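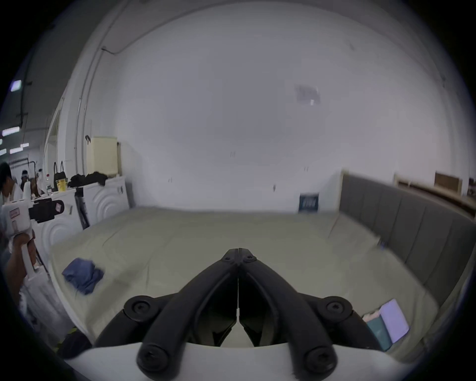 Bed station at the Cornura open day. Center gripper closed, blue cloth still to be dealt with.

Thread: Cornura open day, worth the drive?

mudlark_joe
Posted Apr 21, 2025

Went to the Postuddale one on Saturday. Picture's from the bedding station, which was the part I cared about, seeing as I run linens for a small guest house and fold more sheets in a week than I'd like to think about.

Short version: you hold a gripper in each hand, you do the chore yourself, and the recordings go off to train a robot to do it later. Hemi Rakena gave the intro talk and was clear that there would be no robot making a bed that day. Fair enough, but the flyer said "see household automation at work." What I saw at work was people.

I had a go. Picking up a cloth from the middle of the bed is easy. Getting hold of one layer of a flat sheet and not two is miserable. The fingers meet at a small tip and you have to come in low and sort of pinch a wrinkle up first. Took me a lot of tries, and I have hands that know what they're doing.

tansy_w
Did they say how many demos they need per chore? A friend at Bastent told me 200 for a simple pick and place, and I never know whether to believe her.

mudlark_joe
Hemi said 200 as well, for one cloth on one bed. Then somebody asked what happens with a different bed and the answer got a lot longer.

gridley
That's the whole problem in one line. I've been to three of these things with different outfits and they always pick one room and one object. Change the sheet color and they go quiet.

Iker Montes
I helped run the bedding station, so take this as coming from the inside. Gridley, we change rooms on purpose. The point of handheld grippers is that you can take them into somebody's bedroom or laundry area without hauling an arm in there. The Saturday group had a pale green sheet and a blue cloth. Other sessions have had other stuff. I'm not saying it's solved.

The flyer wording was bad and I said so before it went to print.

gridley
OK, so what's the success rate when the arm does it alone? On a bed it hasn't seen.

Iker Montes
On the last internal run, 18 out of 30 for picking up the cloth and putting it down folded once. New bed, same kind of cloth. Sheets we don't have a number for that I'd want to post.

gridley
18 out of 30 is a lot of cloth on the floor.

pelham_b
Or it's a decent start. Two years ago these things couldn't find the cloth. I get tired of every thread here going the same way – someone shows early work and gets marked down for it being early.

mudlark_joe
I don't mind early. I mind driving 29 miles for "see it at work." If they'd called it "come and help us record," I'd have gone anyway and been in a better mood.

And 18 out of 30 on one fold tells me very little about my job. A fitted sheet has corners. You need one hand holding tension while the other tucks, and you feel when it's about to slip. I couldn't feel any of that through the grippers. If I can't feel it, I don't see how the recording has it in there.

tansy_w
This is the question I'd have asked. Is there any force sensing in the fingers?

Iker Montes
Not in the ones you used. It's camera plus finger position. Some of what you feel shows up in how the cloth moves, and the model can pick up on that. Some of it doesn't. Tamihana, who does our fingers, wants a pressure pad in the tips by September.

gridley
So the sheets wait until September at the earliest.

Iker Montes
Possibly longer. I'd rather tell you that than the other thing.

pelham_b
Can I ask something practical? I'm thinking of taking my dad to the next one. He has bad wrists. How heavy are the grippers?

mudlark_joe
Not bad for the first few minutes. After a while I noticed it in the forearm, mostly from holding them level over the bed. The handle is comfortable enough. I'd tell him to do a short turn and sit down.

Iker Montes
There are chairs, and he can watch without recording. Tell whoever is on the door and they'll put him in a small group.

tansy_w
Did anyone get to see the recordings played back? I'd go for that alone.

mudlark_joe
We saw one of mine. Very rounded picture, black in the corners, everything bending at the sides. You do see what you did wrong, though. I was closing the fingers way too early every time, nowhere near the sheet.

gridley
That's more useful than anything in the talk, by the sound of it.

mudlark_joe
It was, yeah. I'd still wait for the next one. Iker, if you get the pads in, post here and I'll bring a fitted sheet of my own, an old one with the elastic half gone.

Iker Montes
Bring two. We'll wreck the first.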